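Section 4. Sorting cups with the Mamo practice bench

We'd love to tell you that a robot can clear your table after tea. It can't yet, at least not a table it has never met. What it can do is make a proper go of one small chore if you set the job out clearly, and getting that far is great fun. This section covers the sorting chore, with cups going from the round tray to the blue bin. Run it in the Mamo simulator before you try it on a real Stidberg arm.

You will need Gestari 3 or later and the Grenano room file, both installed in Section 2.

4.1 Setting out the bench

1. Open the Grenano room and load the sorting bench. Wait for the arm to settle before you click anything.

2. Check that the round tray is within reach of the gripper and that the bin stands clear of its rim.
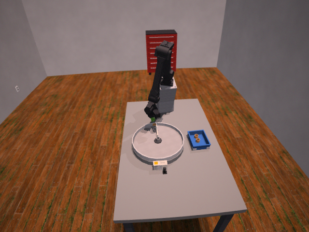 3. Set the arm speed to 10 per cent. It feels painfully slow, but you'll learn far more from a slow miss than a fast one. Once you trust your settings you can go up to 70, and it's a lovely thing to watch when it goes well!

4. Save the layout under a new name. The room file is shared by the other chores in this guide.

Note: If you want the same starting layout every time, type 1893 in the seed box. Leave the box blank for a fresh one.

4.2 Lowering the gripper

Picking up is where most home chores still come unstuck. A person feels a cup slip and squeezes a little harder without thinking. The arm only has the limits you give it, so take your time over these.

1. Bring the gripper over the tray and stop with a small gap below the fingertip.

2. Switch to the side view and check the height again. From above, it is very easy to think you are lower than you are.
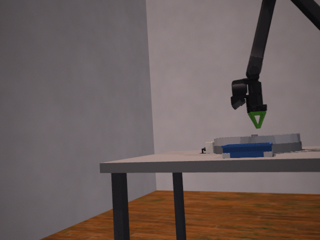

3. Lower in single steps until the fingertip is level with the part you want, then close the gripper.

4. Lift straight up until you are well above the rim, and only then move across to the bin.

Caution: On a real arm, keep hands and sleeves away from the bench while the power is on. Press the stop button before reaching in to straighten a cup.

4.3 If the chore fails

The cup tips over: lower the closing speed and try again from 4.2, step 1.

The arm stops above the tray: the height limit is set too high. Reset it in the Limits menu.

The cup misses the bin: move the drop point towards the middle of the bin and save.

Guide last revised April 2, 2025. The March version used a different Limits menu, so please don't mix the two.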